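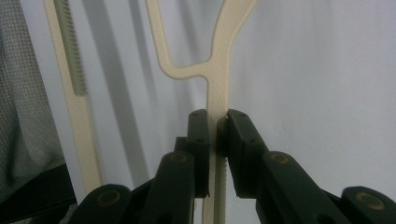
Nisha Lodhi wrote in the match programme for the final of July 2021 that the Baretti Shield was the only hockey competition she knew in which a side could lose its first two matches and still expect to win. The remark is often repeated in local accounts of the tournament and refers to its unusual repechage, which gives beaten teams a second route to the last four.

The Baretti Shield is an annual knockout tournament in field hockey for amateur clubs from the Arness district. It is played over one weekend in summer, on the two pitches of the Kandpal ground in Arness. The entry is limited to 20 clubs, and each club may enter one team.

Format

Clubs are drawn into five groups of four. Each team plays the other three in its group once. Three points are given for a win and one for a draw. Teams level on points are separated by goal difference, then by goals scored, and then by the result between them.

The five group winners go into the main draw. The second-placed teams enter the repechage with the best two of the third-placed teams, chosen on points and goal difference. The repechage is played as a straight knockout, and the last three teams left in it join the group winners in the quarter-finals. A team that loses two group matches can therefore still qualify, although it needs other results to go its way and its single win usually has to be a large one.

Group matches last 20 minutes, without a half-time break. Quarter-finals and semi-finals are played in two halves, and the final is played over four quarters. A drawn knockout match goes straight to a shoot-out, with five attempts for each side and sudden death after that.

Rules particular to the Shield

The tournament follows the usual rules of outdoor hockey with a few exceptions. Teams have nine players on the pitch instead of eleven. A penalty corner awarded in the last minute of a group match is always completed, but a second corner arising from it isn't. A green card carries a one-minute suspension, shortened to suit the length of the matches.

Players must have appeared for their club in at least one league match by the end of May. The rule was brought in after complaints that clubs were bringing in players from higher divisions for the weekend. Goalkeepers are exempt, and a club whose keeper is injured during the tournament may borrow one from a team already knocked out.

Venue

The Kandpal ground lies on the northern side of Arness, between the river and the old railway embankment. The main pitch has a water-based surface and a covered stand along one side. The second pitch is sand-dressed and is known among players as the Bottom Pitch. It is noticeably slower, and the draw is arranged so that every team plays at least one group match on it.

The ground has a stated capacity of 2,000, most of it standing. The final is always played on the main pitch. A tennis pavilion next to the Bottom Pitch is used for changing when both pitches are in use.

Records

The highest number of goals scored in a single tournament is 119. The record was set in the first year of the nine-a-side format, and the total has generally been lower since, as clubs have become used to defending with fewer players. The Shield has been won from the repechage four times. Desetti Wanderers are the only club to have done this twice, and both of their wins came by a single goal.

The final has gone to a shoot-out on six occasions. The longest needed nine attempts from each side before it was settled.

Trophy

The winners receive a copper shield mounted on oak, with the names of past champions on small plates around the rim. When the rim was full a second board was added beneath it. The original is kept in the clubhouse at Arness, and the winning club holds a replica for the year.

The losing finalists receive a pewter plate. A separate prize, the Kandpal Stick, goes to the player chosen by the umpires as the best of the weekend, and has on several occasions been given to a goalkeeper.

See also

Arness and District Hockey League
Nine-a-side hockey
Repechage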